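About Kevex

Kevex builds and teaches with small robot workstations. We rent the ground floor of the old seed store at Pullthorpe, at the bottom of the lane past the allotments, and have been there since the roof was mended. The business has two halves. One makes benchtop set-ups for colleges and training centres. The other runs courses and visits for people who want to see that kind of equipment working before they spend money on it, or who are simply curious.

There are 6 of us. Most came from maintenance, joinery or teaching, and everybody takes a turn at the bench on visiting days, including whoever does the invoices.

What we work on

Our main subject is sorting and clearing by hand-sized robots. A pair of arms works over a tabletop, picking up whatever has been left there and putting it in a bin. Drinks bottles are our usual material. They are cheap and everyone knows what they look like, and they are awkward in useful ways. A clear bottle is hard for a camera to make out. A crushed one has no regular shape, so the gripper has to find two places that will hold. Flat-sided bottles lie still but leave little to get hold of, and round ones roll.

The software side is a project called Paiva, which we have been developing for several years. Paiva stores each attempt at a pick together with what the cameras recorded, so that a person can go back through it afterwards and mark where things went well or badly. The planning software that decides which arm moves first is called Unetix. It is a separate piece of work and we license it to two of the colleges we supply. Customers can have one without the other.

We do not make large industrial robots and we do not fit out factories. If that is what you need, we will say so on the telephone and save you the journey.

Open days

We hold two open days a year, one in spring and one in November. The last was on March 5, 2025. Up to 2000 people live within walking distance of the seed store and a good number had never been through the door, so we opened from mid-morning and stayed open until the last visitors had gone.

The day is kept simple. Visitors come in at the side, sign the book, and are taken through in groups of 7. Each group has a short talk in the front room, then goes to the demonstration bench and stays there until its questions run out. Sessions are not scripted. If an arm drops a bottle, the person running the bench explains what they think went wrong, clears the fault and carries on. Visitors tell us they learn more from that than from the talk.

The bench used for demonstrations has painted walls with clouds and stars. It is the same equipment that is used for the rest of the year, with two arms, a gripper on each, and a yellow bin at the back for the bottles. There are cameras fixed over the bench and smaller ones on the arms, and groups are shown both kinds of view. People are often surprised by how little the camera near the gripper takes in. It has the thing it is reaching for, a few neighbours, and its own two fingers.

Questions we are asked a lot on these days include how strong the grippers are (strong enough for a full small bottle, not strong enough to hurt you badly), whether the arms can see colour (the cameras can), and how long it takes to clear the table. The last one has no fixed answer. It depends on how the bottles are lying, and a bottle underneath another one takes longer than a bottle by itself.

School groups are welcome on open days but must book ahead. The front room is small and there is only one set of coats hooks. We ask that children under eleven come with one adult for every four.

At the bench: bottles, grippers and two arms 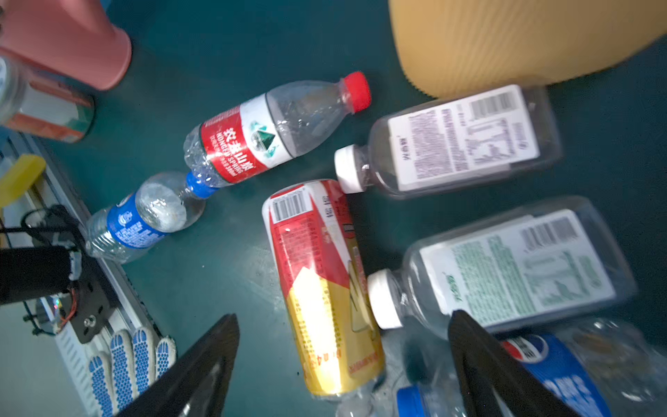
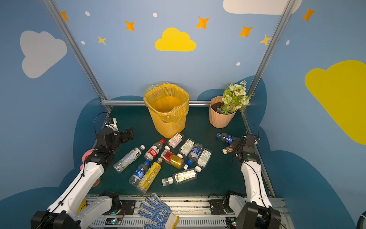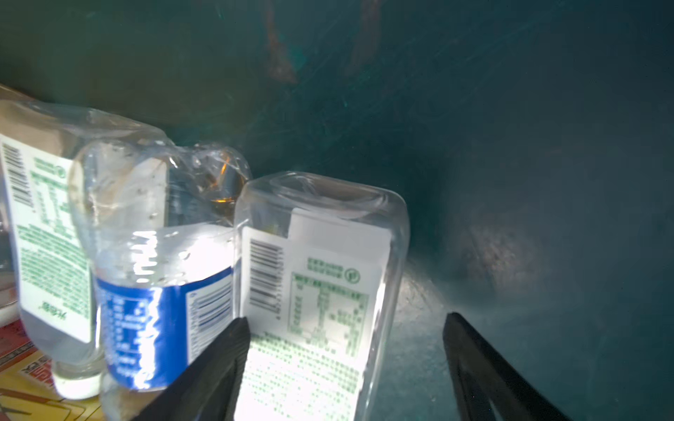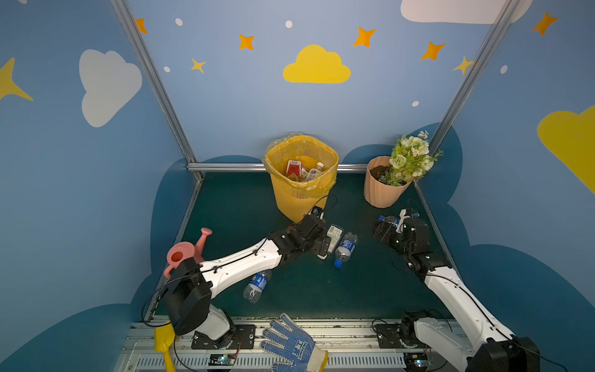 One visitor wrote in the book that she had expected something faster, and that after ten minutes she no longer minded, as the slowness let her see what the arm was trying to do. She would have liked a go at the controls herself and asked whether that could be arranged for November.

We are looking into it. A supervised turn at the controls is already part of our one-day course, and the same arrangement could probably be used for open days if the groups were kept small.

Courses and private visits

The one-day course covers setting up a bench, moving the arms by hand control, recording attempts in Paiva and reading them back. No programming is needed. The two-day course adds Unetix and is meant for technicians and teachers who will be looking after equipment of their own. Lunch is included on both. Please tell us about allergies when you book.

Private visits can be arranged for colleges, clubs and small firms. These last a morning or an afternoon and follow the same pattern as the open day, with more time at the bench. You may bring your own items for the arms to try, provided they are light, unbreakable and clean. Empty containers should be rinsed out first. We keep a stock of 1005 assorted items in the back store, so there is no need to bring anything unless you have something particular in mind.

Getting here

The side entrance is level and has a wide door. The bench room is on the same floor. Parking is along the wall on the left as you come down the lane, and the gate should be left open. The bus stops at the top of the lane outside the chapel. In wet weather the lower part of the lane floods, and visitors on foot should use the path through the allotments.

Dates for the November open day will go up on the visits page once the hall next door has confirmed its own bookings, as we share the car park.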